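Wenn der Greifer die alten Rechner zerlegt

Juli, von Nabila Menon

Drucken | Als E-Mail senden
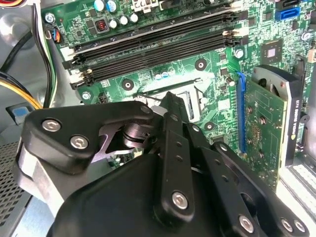

Fast 1000 Rechner im Monat nimmt Kustex auseinander. Seit dem Frühjahr hilft ein Roboter. »Vorher hatte ich abends taube Finger«, sagt Azlan Hartono, Zerleger in Halle 5. Heute richtet er die Gehäuse aus und greift ein, wenn ein Kabel im Weg ist. »Man steht mehr und wartet mehr. Daran muss man sich gewöhnen.«

Entlassen wurde niemand, zwei Kollegen wechselten in die Prüfung. Mehr Lohn gab es für die Umschulung nicht. »Das ärgert mich schon«, sagt Hartono.

Kommentare (2)

Sugeng N.: Bei uns dasselbe, nur ohne Umschulung.

Américo: Und wer macht die verklebten Laptops? Weiter die Leute, nehme ich an.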